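Edet
Call for participants: can machines take on bench and household chores?

Edet invites applications from adults willing to take part in a study of everyday manual work, to be held at our Dornska site. The study asks whether robot arms can yet be trusted with small jobs on the shop floor and in the home, such as putting tools away, sorting metal parts and winding up cables. Places are limited to 30.

What the work involves

Participants will carry out a set of 100 short tasks by hand and will then watch the same tasks attempted by a pair of robot arms. They will judge each attempt for care, pace and usefulness — no technical knowledge is expected. Tasks are done at a table with ordinary items, among them a bracket, a cardboard tray and a lidded storage box. 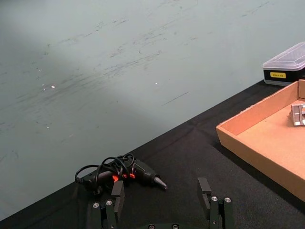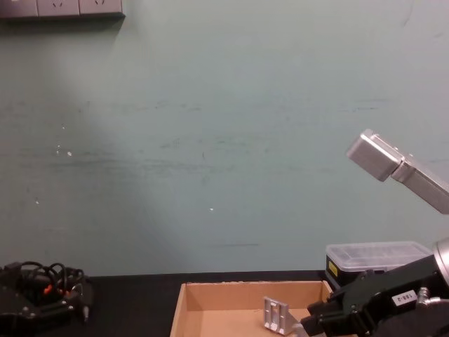
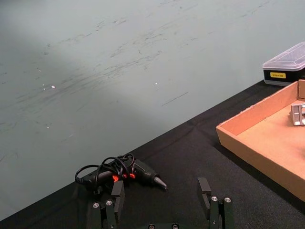
Who may apply

Applicants must be aged 18 or over and able to stand for up to an hour. We particularly welcome people who have worked in repair, packing, cleaning or caring roles. Those who took part in the August sessions at Rulell may not apply again.

Payment and time

Each participant will attend two sessions and will receive a payment of 276 euros on completing both. Travel costs are paid separately on production of receipts.

How to apply

Please complete the Todley application form, quoting reference 439, and return it to the Edet study office by November 9, 2019. Applicants will be informed of the outcome in writing. Participants may withdraw at any time — payment will then be made for sessions already attended.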